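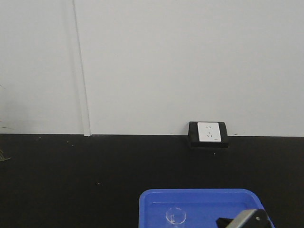
Teleop vs. hand guiding for simple tabletop tasks – what are people doing?

nestcombe_dave
Started in August

I have been teaching an arm to do small jobs on a bench, and I've reached the point where I can no longer tell whether the arm is bad at them or I am. The task is a cup in a tray. Gripper comes in over the tray, closes on the cup, lifts, sets it down on the open bench. A child does this while thinking about something else. I picked a clear glass cup in a bright blue tray, figuring all that blue would make life easy for the camera, and never stopped to consider that a see-through cup in a blue tray is mostly blue. By remote control I get a decent demonstration maybe half the time. By hand guiding (grab the wrist, walk it through) I get there faster, but the motions come out like somebody helping a drunk uncle into a coat.

So: which are you using for this kind of thing, and is there any point in mixing them?

pevar_lurker

Hand guiding. Your uncle is fine. The arm doesn't care about elegance.

rustyflange

The arm does care about elegance, in the sense that it will copy your wobble forever and with great loyalty. Remote control, every time. You also keep your own arms out of the fixed camera's view. If you hand guide with cameras running, half of what it learns is your sleeve.

pevar_lurker

You can record the joint path by hand and then play it back with nobody standing there. Cameras run on the playback. No sleeve.

rustyflange

And the cup goes back to exactly the same spot for the playback, does it? To the millimeter?

pevar_lurker

I put tape down.

rustyflange

Of course you put tape down.

simone_f

Simone Furtado, I run training sessions at Redell and have watched a lot of people discover they can't pick up a cup. A few things from that.

Remote control feels terrible for the first hour and then it stops feeling terrible. Most people quit at minute fifty. Don't judge the method on day one.

Learn to drive from the wrist view as well as the bench view. The fixed camera tells you where you are over the tray, and it's poor at telling you how far you have left to go. The wrist view is the reverse. Before I let anyone near glass I have them park with the fingers almost shut, nothing in them, and just look at what the wrist camera gives them.

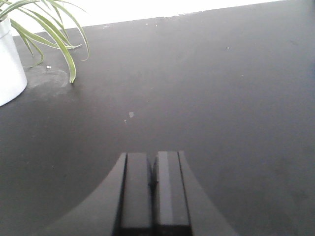
Wrist view, fingers nearly closed, plant off to the upper left.

What you should notice is how little there is to steer by. Dark fingers over a dark table, a few pale specks, and a pot in the corner doing all the work. People latch onto the pot without knowing it, and then they swing the wrist, lose the pot, and have no idea which way they're facing. Pick something to steer by on purpose. And if you're buying a bench, I'd think twice about one that matches your gripper.

nestcombe_dave

I have been steering by a plant for 2 weeks and didn't know it. That explains a lot about my left turns.

doherty_bench

Disagree a bit with Simone on the plant. If the person steers by it, the policy may well lean on it too. We had one that did beautifully until somebody moved a lamp. Clear the bench of anything that isn't the job.

simone_f

Then it will do beautifully until somebody puts a plant down. I'd rather move the clutter between demonstrations than take it away. Different place every few runs.

doherty_bench

Fine in theory. In practice people move it twice and then forget.

simone_f

Yes. So write "move the plant" on the checklist. We have an item that says "is it plugged in," and it gets used.

rustyflange

The plant thing is real but I'd worry about the glass first. Dave, is there any reason it has to be glass?

nestcombe_dave

It was the cup I had.

rustyflange

Start with something opaque. Get your 11 good runs in a row with that, then bring the glass back when you've stopped sweating.

pevar_lurker

Why 11?

rustyflange

Because at ten people start showing off.

deoksu_yang

Deok-su Yang here, mostly I read. One thing that hasn't come up: where you start and where you stop. New operators begin every demonstration from the same comfortable pose, straight over the work. Then in use the arm wakes up somewhere else and behaves as if it has landed on the moon. Start some of them from bad places. Off to one side, too high, turned partly away from the bench, out past the front edge where most of what the wrist camera has to look at is furniture.
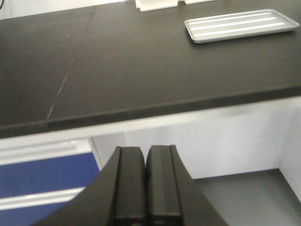
From a start like that the first second or two of the demonstration is only finding the work again, and that is worth recording properly. Don't rush it and don't trim it out afterward. I would do 6 awkward starts for each comfortable one until you are bored, and then a few more. Go up before you go in, though. If you come at a table from beyond its edge with the fingers low, you will teach the arm to meet the countertop.

doherty_bench

This is good, but six to one seems like a lot. You end up with a robot that's wonderful at being lost.

deoksu_yang

I have had the other kind. I prefer this kind.

pevar_lurker

Easier by hand, incidentally. Bad starts by remote control are miserable, you can't see anything you care about.

rustyflange

That's the argument FOR doing it by remote. If you can't find the tray from the camera, why would the arm? By hand you cheat, you're looking at the bench with your own eyes.

pevar_lurker

I do look at the bench with my own eyes. I'd recommend it.

simone_f

You're both describing the same problem. Hand guide when the hard part is the path, like getting around an obstacle. Drive it remotely when the hard part is seeing. A cup in a tray is a seeing job.

pevar_lurker

It's a gripping job. He's trying to close on a glass without crushing it or flinging it. I want my hand on the wrist for that.

simone_f

Your hand on the wrist tells you very little about what the fingers are doing. But go ahead, it's your cup.

nestcombe_dave

OK, trying a compromise. Remote only, opaque mug, plant on the move, awkward starts (maybe two to one to begin with, sorry Deok-su). Question though – when I fumble and then recover, do I keep the run or bin it?

rustyflange

Bin it.

deoksu_yang

Keep it, if the recovery is clean. If you knocked the mug over and chased it around the tray, bin it.

doherty_bench

Keep. But mark it, so you can pull them all later when you regret it.

nestcombe_dave

Most of mine are chasing it around the tray.

pevar_lurker

Tape, Dave.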